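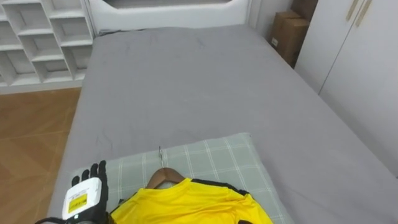
Notas de la ponente: Duyên Đồng
Jornada técnica de Prokora, Wullisley, 22/08/2022
Buenas prácticas para la manipulación robótica de prendas en dormitorios

Apertura (5 minutos)
Saludar a los asistentes y agradecer a Vidar Sæther la revisión del borrador. Recordar que el documento es una guía interna de Prokora, sin carácter de norma certificable.

Punto 1. Preparación del entorno
La prenda se presenta extendida sobre una superficie despejada. Las cajas de cartón pueden permanecer en la habitación siempre que no invadan la zona de trabajo. Leer en voz alta el apartado correspondiente.

Punto 2. Perchas
La camisa amarilla está puesta en una percha de madera con gancho metálico, tendida sobre la almohada. La guía exige registrar el material de la percha y la orientación del gancho antes de cada ensayo.

Punto 3. Mano y módulo de seguimiento
Comprobar la fijación del módulo al dorso y el estado del indicador luminoso. Toda incidencia se anota antes de reanudar.

Punto 4. Registro
En Rerkimholm se documentaron 427 ensayos conforme al borrador de junio; el objetivo para Ninh es de casi 3000. Ceder la palabra a Cường Thái para el formulario de incidencias.

Turno de preguntas (20 minutos)
Modera Ánh Đàm. Las propuestas de enmienda se entregarán por escrito a Lộc Tiêu.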